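## 3.2 Gripper Setup and Upkeep

The hand-held grippers are the part of the system that wears fastest, and their condition decides whether a day of recording can be used. Each operator works with a pair, one per hand. The two units share the same finger linkage, so spare parts are interchangeable between left and right. We kept one pair in service for the whole of the Platley collection and a second pair, built from the same parts, on the bench.

Before each session the operator closed both grippers fully and checked that the finger pads met along their whole length. A pad that touched only at the tip was loosened, squared against a flat steel block, and tightened again. The opening width was then read at the fully open and fully closed positions and compared with the values stored at the last calibration. If either reading was off by more than 2 mm, the unit was calibrated again before any recording started. Figure 4 was taken during the packing task, in which snack packages are picked up one at a time and placed in a box.

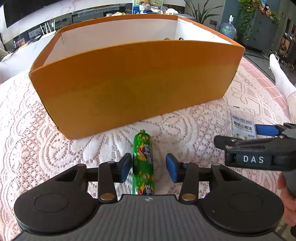

**Figure 4.** Packing task, recorded from one of the two grippers.

Pad wear was the most common cause of a failed check. The pads are soft rubber and are held by friction and a thin layer of adhesive, which lets go at the lower corner first. Dust and lint make this worse, and home recordings expose the pads to a lot of both. Upright packages such as the green sausage-shaped one between the blue pads need an even grip on both sides, and a pad that has started to lift tends to roll the package as the fingers close. We therefore wiped the pads with isopropyl alcohol after every 30 episodes and looked at the lower corners under a bench lamp at the end of the day. A lifted pad was replaced and never glued back, as old adhesive left a ridge that changed the closed reading.

The second point of wear is the finger linkage. The joints loosen with use, and the play shows up as a delay between the operator's squeeze and the movement of the fingers. During the first weeks at Platley we tightened the joints by feel. This gave uneven results – one unit became stiff enough that operators complained of sore hands. We changed to a fixed routine using the Lirnier torque driver at its lowest setting, followed by ten open and close cycles and a new width reading. Joints that still had play after this were rebuilt with new bushings.

Camera mounting was checked last. The camera must see both fingers over their full travel, and a small turn of the mount is enough to shift the view. We used a printed target from the Ulow calibration kit, placed flat on a table, and compared the finger positions with a reference image. The mount screws were marked with paint so that any turn could be seen at a glance.

In total we recorded 1,341 episodes with the first pair, of which 1,308 passed the later quality check. Most of the rejected episodes came from the period before the fixed tightening routine was in place. The maintenance log used in this work follows the layout proposed by Stankevičius, with one line per unit per session and a separate column for the width readings.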